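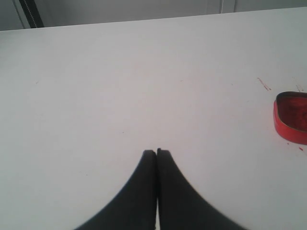

Comparing Two Finger Sets on the PiPER Arm

Filed under: Robotics, Bench Notes

In April I undertook, with Perihan Kırmızıgül, a comparison of two finger sets for the PiPER arm: the Furkedis parallel set and a narrower pair from Wandex. The task was seal stamping, with red material in a shallow tin and a sheet of paper beside it. Each set completed 197 cycles under the same controller settings.

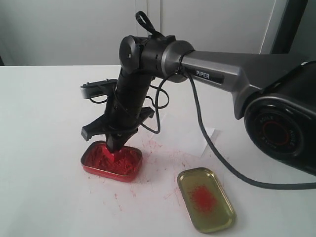 The approach height proved the most sensitive parameter. A difference of four millimetres altered the colour of the impression considerably — more than either set of fingers did. The Pokport controller logged 1,192 position corrections, of which 894 occurred during the descent. 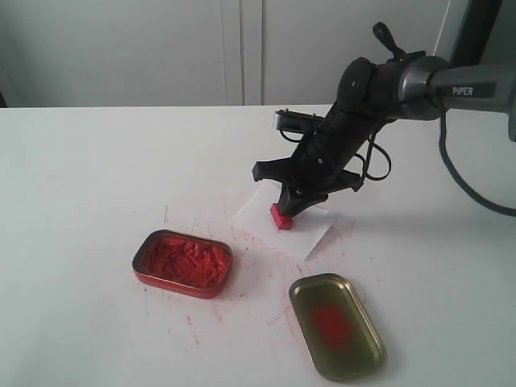
The gripper holding the red block to the paper, with the tin and its lid in front.

Erhan Uçar has asked that the wrist camera be recalibrated before the Tokgöz fingers are assessed.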